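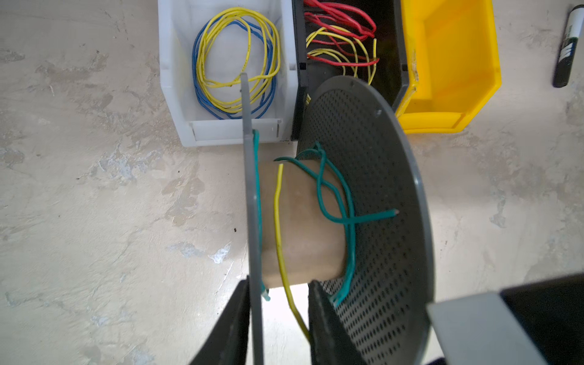
I have owned an embarrassing number of wire storage solutions. Zip bags, a shoe box, a fishing tackle tray (terrible, never again), a set of pegs on the wall that looked wonderful for one weekend and then turned into a sort of nest. So when I say I've gone back to three plain plastic bins sitting in a row, you have to picture how much nonsense came before them!

The bins are the Flinine open-front ones, the small size, and I bought the mixed set: one white, one black, one yellow. They came from Hullthorpe, the mail order place, and with postage they cost me $2 less than the single-color set, so the choice made itself. I'd have preferred three of the white ones, probably. I've come around to the mix, though, and I'll get to why.

First, what I keep in them. It's all thin hookup wire, the kind you use for model railroad panels and little battery projects and fixing the doorbell. I don't work neatly. I cut a length, I use half, I wind the rest around my fingers and toss it in the direction of wherever wire lives. Any storage that needs me to tie something, label something or close a lid is storage I'm going to ignore by the second evening. With an open-front bin you just drop the coil in. The front dips down, so your hand goes in without bumping anything, and you can see what's in there while sitting down.

That dip in the front is the whole reason to buy this type over a regular little tub. I had square tubs from Dredico before, with straight sides all the way around, and I was forever tipping them over to see whether the blue was underneath the red. With the Flinines I lean forward a bit and there it is.

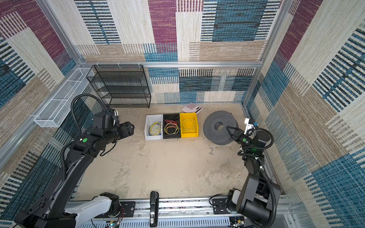 By Corinne Vashti-Hale
Reviews writer and serial untangler
15/10/2020

Now the color thing. My plan was one color of wire per bin, which lasted until I remembered that I have more colors than bins. What I've ended up with is pairs, more or less. Blue shares with yellow in the white bin, red shares with yellow in the black bin (I have a LOT of yellow, there was a sale at the hobby shop on Leclerc Street and I lost my head), and the yellow bin is the floater. Sometimes it's got a loop of something in it and sometimes it's empty, waiting for whatever I'm in the middle of. I can't recommend a floater bin enough. The piece you're using right now has a place to go that isn't the middle of your work.

White is the best of the three for seeing what you've got. Blue and yellow both show up beautifully against it. The black one is fine for red and yellow, but the dark odds and ends disappear into the bottom and you have to go in with your fingers. And please, if you buy the mixed set, don't do what I did on day one and put yellow wire in the yellow bin because it seems logical. It's lovely for matching and useless for finding the end of anything.

They do scuff. The lip on my yellow one has marks on it already and I haven't been rough with it, or no rougher than I am with everything else. It doesn't bother me, it's a parts bin, but if you're after something for a shelf in the living room you might want to know.

Do they keep wire from tangling? No. I'd love to tell you otherwise. A coil you've wound properly stays pretty much a coil, and a coil you've thrown in from two feet away makes friends with its neighbor. Two colors in one bin will knit themselves together given any encouragement at all. I spent 40 minutes one evening in August separating red from yellow while a pot of pasta went completely to mush, and that was my own fault from start to finish. What helps is leaving the cut ends poking up so you've got something to grab. What helps even more is having less wire in each bin, and that brings me to the spool.

I have been calling it a spool review in my head for weeks, so let me give it a proper turn. It's a gray one with big flanges, punched all over with little round holes, and a cardboard core in between. No name on mine that I've ever found. It came home with me from the same hobby shop, in a box of bits, and for ages I used it as a paperweight.

Then I started winding leftovers on it and wow, it's handy. The holes are the good part. You can poke the end of a thin wire out through one, give it a bend, and it stays put while you wind. No tape! I hate tape on wire, it leaves that gummy patch you find with your thumb six months later. I've got some green on there, wound on pretty loosely, and it pulls off nicely as long as I hold the thing upright and let it turn.

The cardboard core I'm less thrilled with. Cardboard is light and it grips the wire well, and I like that it doesn't ring against the bench the way metal would. But I wouldn't leave it in a damp garage, and if you crank the wire on hard I imagine you'd crush it sooner or later. Wind loosely and take your time over it.

It is also big next to the bins, and it won't fit inside any of them, so it has to live beside the row. I keep mine on the right, next to the yellow. If you're tight on space that's a real consideration. You can lay it flat or stand it on its edge, and if you stand it on its edge, keep an eye on it. 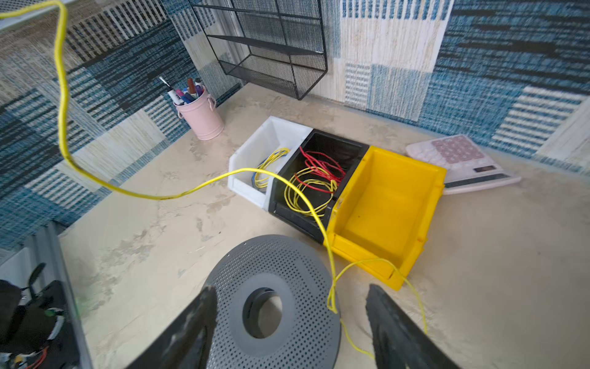 The other complaint I have about the pair of them together is the long pieces. Bins are good for coils and the spool is good for leftovers, and neither is much use for the one extra-long length you're halfway through using. That one goes everywhere. It goes over the bins and across the bench and around your elbow. My only fix is to wind the whole length back on the spool before I cut from it, every single time, and I'd say I manage that on maybe half of my evenings.

A few smaller things I jotted down while using the set:

I've carried all three bins to the kitchen table and back by pinching the fronts together, which worked, though I wouldn't try it with screws in them.

They're light enough that an empty one slides when you reach past it. A square of rubbery shelf liner underneath sorts that out. With wire in them they sit better, although wire isn't heavy either.

Washing them is easy. Warm water, dish soap, done.

Keep a marker nearby! I've got a cup with a bunch of markers and pens standing close to the wall, and I write lengths on scraps of paper and drop them in on top of the coil. I measured everything I had once, for this review, and it came to 321 feet, which was a bit of a shock. No wonder the pegs gave up.

Would I pay full price? For the mixed set, yes, and I'd get a second one before I'd get anything fancier. They're parts bins, you buy them once and stop thinking about them. The old Dredico tubs have moved to the bathroom and hold cotton balls perfectly well, so they haven't gone to waste. As for the spool, I'd look for one with holes like mine before buying a solid one, and I'd pay a little extra for a plastic core if I found it.

One more point, on winding direction. I mentioned in an earlier post that I wind toward myself and leave the last bit sticking out past the flange so I can find it.
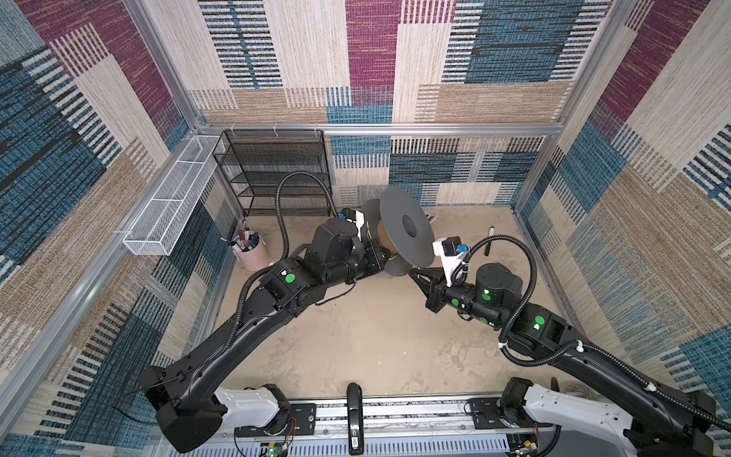

Tuck the end in, one reader wrote back, or you'll catch it on your sleeve and pull half the spool off before you've noticed. The same comment went on to say that a full spool should be stored flat, that 70 turns is plenty for a cardboard core with thin wire, and that anybody who mixes red and yellow in one bin deserves what they get.

Well, fair! I've tried tucking the end since then and it does behave better, especially when I'm wearing my big cardigan. I don't store mine flat, I like being able to grab it, and I've never counted turns in my life. But the red and yellow are going to be separated as soon as I get the second set of bins. I'm ordering it this week, and this time I'm asking Hullthorpe whether they'll do me two whites and a black.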